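Speaker notes - "Feeding a Crowd: What Shared Meals Taught Our Town"
Kusden Library, evening talk series

Opening (keep it short, they've been sitting through announcements)

Good evening! Thank you for coming out. I want to start with a show of hands. Who here has eaten a meal this month with somebody who wasn't family, a coworker or an old friend? Leave the hands up a second and let people look. It's usually a small number, and mine wouldn't have been up either before I moved to Pleltberg.

Pleltberg has 2479 people in it, one main street and a river that floods the ball field every March. It also has a supper. Once a month the old feed store on Woo Street opens its doors at 5:30 and anybody can walk in, sit down and eat. It's called the Clunura supper, after the creek behind the building, and I have been to nearly all of them for seven years. I love it so much that my neighbors have asked me to talk about something else. So tonight you get it instead.

How it began

It started with a broken furnace at the church hall. The potluck had to move somewhere, the feed store was standing empty, and people found they liked it better there. The ceiling is high, the floor is concrete so you can spill on it, and the doors are wide enough to roll a piano through (we did that once, ask me later).

The first supper had 10 people and four kinds of potato salad. Pause for the potato salad. The biggest one so far fed 206, and we ran out of bowls before we ran out of soup.

Slide 4 - the table

Now, the table. If you take one idea home tonight, please take this one: long tables! We began with round ones borrowed from the school, and every family took a round table and closed it up like a fort. Then somebody pushed the rectangles together into one line down the room, and the whole sound of the place changed. You can't own a long table. You get the person on your left, the person on your right and whoever is across, and you need all three of them to pass you things.

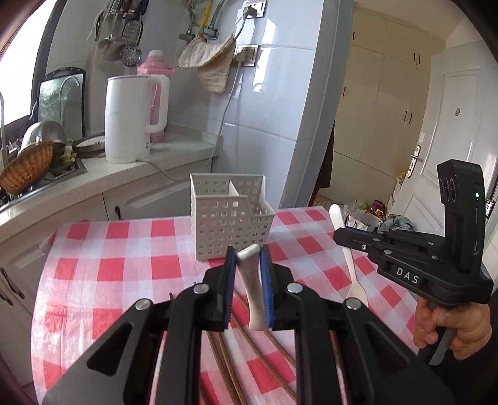 Passing is the second idea. We used to run a buffet line, and a buffet line is a lot of people looking at the back of someone's head. Now the food goes out in big dishes, one for every eight seats or so, and you have to ask for it. "Could you send the noodles down?" is a wonderful first sentence to say to a stranger. I've heard it lead to a job, a puppy and a ride to the eye doctor.

(If time is short, skip to Noise.)

What to cook

People always ask. Cook things that wait well. Soup, beans, rice, braised anything. Noodles if someone is willing to stand over them. Pie is good because cutting it gives a shy person something to do with their hands. Don't plan the menu too tightly - we tried a sign-up sheet with categories and it scared off the folks who only make one dish. Let them make the one dish. We have a man who brings pickled beets every single month and there is now a waiting line for those beets.

Noise

A concrete room full of happy people is loud. For anyone with hearing aids it can be miserable, and we were slow to notice. We hung quilts on the two long walls and put a quieter table in the old office with the door propped open. That table fills up first these days, and plenty of the people at it hear just fine.

Money

Jar by the door, no sign on it. Rent is paid in snow shoveling. Show the slide with the shovel schedule, it gets a laugh.

Starting one here

Kusden is bigger than we are, and I'd start with a single block. Pick a date, borrow tables, tell people the doors open at 5:30 and then really open them at 5:30. Expect a small first night. Have it again the next month anyway.

Questions - repeat each one into the mic. Remind them the sign-up sheet for the block suppers is by the coat rack, and the pens are in my bag.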